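Unit 4 Notes: Packing a Room, or How Stuff Gets From One Place to Another
Household Management for Adults, evening section
Instructor: Geetha Poojary

Welcome back, everyone, and thank you for the lovely conversation last time about hand-me-down furniture, which ran well past the hour and which I enjoyed very much. I have typed these notes up a little more fully than usual for those of you who missed the session, and also for Relu Bogdan, who asked me very politely whether I could please write down the part about boxes.

Before we begin, a word on what this unit covers. We are talking about moving out of a home you already live in, by yourself or with family, without hiring a full packing crew. Long-distance freight is in Unit 6. Storage units get their own evening in January.

1. Start with the sorting, and start early

Most people begin with the boxes. I did, on my first move, and I ended up carrying a broken fan and two drawers of old phone chargers up three flights of stairs (I threw them all out the next spring). So let us agree to sort first. Go one room at a time and finish it before you open the next door. If you get tired, stop in the middle of a drawer if you must, but please don't wander off into the kitchen.

The piles I use are: keep, give, sell, toss, and ask. The "ask" pile is for things that belong to somebody else or that somebody else might have feelings about. Mitali Dissanayake told us she once gave away a rice cooker that her sister had been looking for ever since, and I think we all felt that one! Keep the ask pile small and deal with it by telephone the same evening.

2. Boxes

Small boxes for heavy things, big boxes for light things. I know you have heard it before, but I still see people put a whole shelf of cookbooks in a wardrobe carton. Books, canned food and tools go in small. Pillows, lampshades and winter coats go in large.

Tape the bottom with two strips along the seam and one across. Write on the side of the box, never only on the top, so you can still read it when the boxes are stacked. I write the room it is going to, then the main thing inside, then a number. The number goes in a notebook with a longer list. In the Majumder family example we worked through in class, the household ended up with 109 boxes, and the notebook was how they found the can opener.

3. Money

Let's go over the Majumder worksheet again, as there was some confusion. Their full budget was 3,074 dollars. Of that, 2,000 went to the truck and two movers for the day. The remaining 1,074 had to cover boxes, tape, the cleaning of the old apartment, meals and a cushion for surprises. Several of you spent the cushion on nicer boxes. Please don't! Ask your grocery store for clean cartons first, and be friendly with whoever stocks the shelves.

Get quotes in writing. Ask whether stairs cost extra, whether the clock starts at their garage or at your door, and what happens if the truck is late. Selvaraj Majumder was kind enough to share his real quote with us, and you will remember that the stair fee was on the second page in rather small print.

4. The bedroom

I always do the bedroom in two rounds. The first round is everything out of season, plus books, pictures and whatever is under the bed. The second round is the last night, and it should be very short. Leave yourself sheets, one change of clothes and something to wash with.

Using the bed as a sorting table is an old habit of mine and I recommend it warmly. It is a good height for your back, it is wide, and you have to clear it before you can sleep, so the job gets finished. Small odds and ends come out of the drawers and go onto the cover, where they can be grouped before they go in a box.
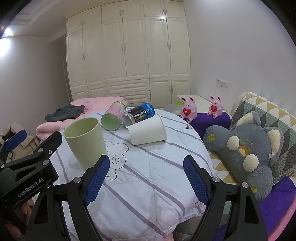 Fig. 1. Small items on a quilted cover, among them a cup and a CoolTowel.

Anything with a lid gets checked before it is packed. Open cups and jars can be filled with socks, which saves paper and protects the rim. Elīna Šimkus suggested washcloths instead, and that works just as well.

5. The first-night box

Pack this one last and load it last, so it comes off the truck first. Mine has toilet paper, hand soap, a towel for each person, a lamp, medicines, a kettle, tea, and the notebook. Add pet food if you need it.

For next time

Please sort one drawer at home, using the piles from section 1, and bring a half-page on what ended up in your ask pile. Read the next 7 pages in the packet, up to the checklist for closing utility accounts. If you are stuck on the budget worksheet, come a little early and we can go through it together over tea.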